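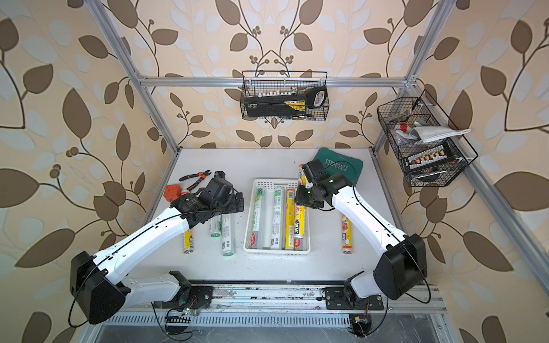
Visit report: Tallard quarry restoration, open day

Notes typed up on the train home, so apologies for the state of them. Went to see the old Tallard workings, gravel and a bit of clay, dug for 30 years and then left. Koltano took on the lease and the restoration bond with it. Wet morning. Boots essential, hard hats handed out at the gate.

Started in the site cabin with tea and a map on the wall. Three areas. North pit is the deep one, still holding orange water. Middle benches have been regraded and seeded. South end is nearly done and already has sheep on it, fenced off from the stream.

First stop the north pit. Smaller than I expected from the map, steeper too. They are not filling it. Plan is to bring the sides down to a slope a person could climb out of, treat the water and leave it as a lake. Lime goes in at the top channel, then two settling ponds, then a reed bed. Reeds looked thin to me. Planted late, we were told, and the geese had half of them. There is netting over the rest now.

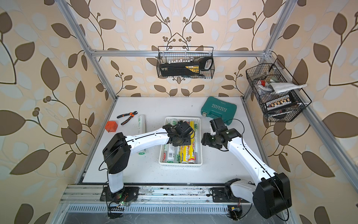
Land and Water Group - Visits and Open Days

Esben Gunnlaugsson took us round the middle benches. Quick walker, had to shout ahead to slow him down. The soil is the problem here. Topsoil was stripped and heaped when the pit opened and the heaps sat so long that there is not much life left in them. So they spread it thin, mix in green compost and sow clover and rye first. Trees after that. 4,000 whips in last winter, mostly alder and birch, some willow along the drains.

Losses have been bad on the top bench. Wind, and voles getting into the guards. Lower down it looks a lot better, alder up to my waist in places. I asked about replanting and it will be December before they can get the gang back. Would of liked to see the nursery beds but the track was under water.

Then the tip. Waste heap on the east side, which everyone in the village has an opinion on. It has been cut back from the road and drained at the toe with stone. Onyshchenko did the earthworks and the machines are still parked up there. Capping is clay from the site itself - no lorries through the village, which was the main promise at the public meeting and seems to have been kept.

Lunch. Soup, rolls, a very good fruit cake. Talked to a couple of men who used to drive dumpers here. Seven of the old workforce are back on the restoration job, on contracts to the end of planting. One was pleased, one said the pay was less than he had for digging the hole in the first place. Both thought the drains were a proper job.

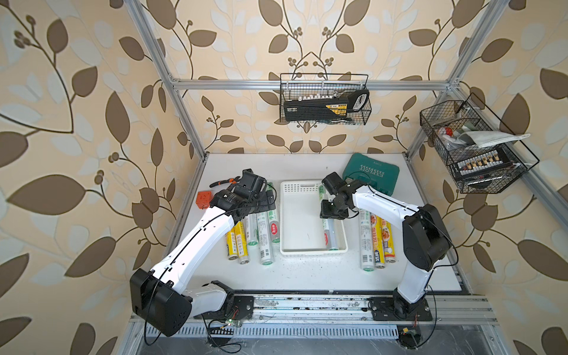
Tallard open day, afternoon session.

After lunch a talk on money, less dull than it sounds. The bond was set when the lease was first signed and covers 35 per cent of the work. Koltano pays the rest out of the processing plant, which is still running on gravel from the other side of the valley. What if the plant shuts? Straight question from the back, not such a straight answer. There is a second guarantee being drawn up with the county, not signed yet. I would want to see that before saying anything nice about the finances.

Also Skollus. That is the next pit along, older, different owner, nothing done to it at all. Its drain comes out above the Tallard reed bed so whatever runs off there ends up in the new ponds. They sample at the boundary every month and post the results on the cabin door. I copied down none of them because my pen had given up. Asked for them by email insted.
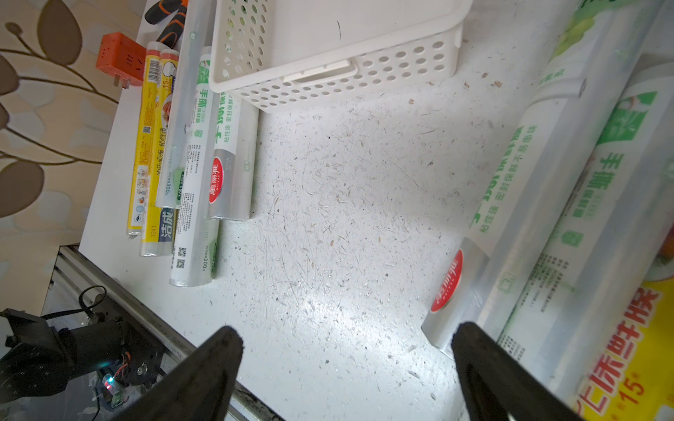 Bhavana Krishnan disagreed with me on the way back to the car park and wanted it put in. The reed bed is fine for a first year, she said, and I was judging it against places that have had ten. Her worry is the lake edge. Shallow margins look lovely on the plan, but if the slope is cut too late in the season it slumps with the first heavy rain and you are back to orange water. She would do the banks before another tree goes in.

Fair enough, have put it in.

Things to chase: sampling results, the draft guarantee, date for the nursery beds if the track dries out. Also whether the footpath along the south end reopens before lambing or after. The two people I asked gave me two answers.

Parking was fine. Toilets at the cabin only, so go before the north pit.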